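Wulleler Suture Practice Pad, Two Months In

Posted April 16, 2024

The box for the Wulleler pad promises "true tissue response." I have bought enough practice pads to be wary of that sort of line. The Goel pad I had before said much the same and tore like stale bread the first week.

Price and what you get

The large kit is $350, which is a lot for something you are going to cut up. You get one base tray, two pads and ten packs of thread. The Clurkier kit costs $400 and comes with a nicer tray, but the pads are thinner. Neither company will tell you how long a pad lasts. Wulleler's page says 1,900 stitches, and I'd love to know who sat there and did them. Mine was getting ragged along the cuts well before that.

How it holds a stitch

Better than I expected. The top layer grips the thread without splitting, as long as you take a decent bite. Go too close to the edge and it rips, same as the cheap ones. Knots sit down flat if you keep the tension even. I don't buy the claim that it "heals" between sessions. A hole is a hole.

The surface is slick, and that took some getting used to. I dropped more needles in the first few days than I want to admit.

Thread and needles

Blue thread was the right choice. It stands out against a pale surface, so a loose throw is easy to spot. The curved needles are fine but not great, and a couple bent on me early. I would spend the money on better ones and save these for beginners.

A tied knot on the wound edge, with the next needle held in the driver and its blue thread running up and away:
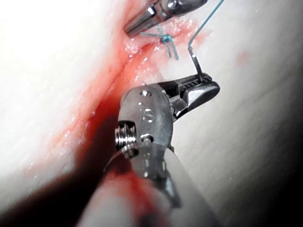

Should you buy it?

If you practice every day, maybe, once it goes on sale. Last August it did. If you only want to keep your hands warm, the small Grultunach pad will do and you won't feel bad about wrecking it. I'm keeping the Wulleler tray and will try other pads in it when these two are done.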